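Zillerari student project notebook, June, afternoon session
Entry by Sarla Agarwal

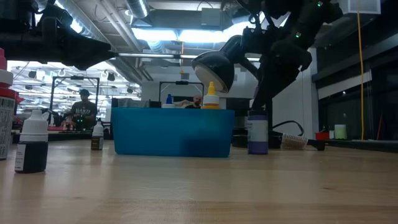 Our tidy-up task finally has a shape I like, and I want it on paper before I forget how we got here (it took a lot of snacks and one very long whiteboard argument). The idea is still that the arm picks a bottle off the table and sets it in the blue bin, and the students write the order of picks themselves. We talked for ages about which bottle should go first. I'm voting for the purple one to the right of the bin, as it has some room to itself, and leaving the two dropper bottles behind the bin for last, because those pointed caps are going to be a headache for anybody's grasp code, mine included!

Run 13 used the old approach height and we lost 2 picks to it. The new one goes in tomorrow morning. Timeout is now 3000 ms, up from whatever silly number I had typed in before.

The Coltlow scripts are in the shared folder, so please pull before you edit, dear ones. Still to do: rename the log files, and ask the Lumenta team if we can borrow their spare cable.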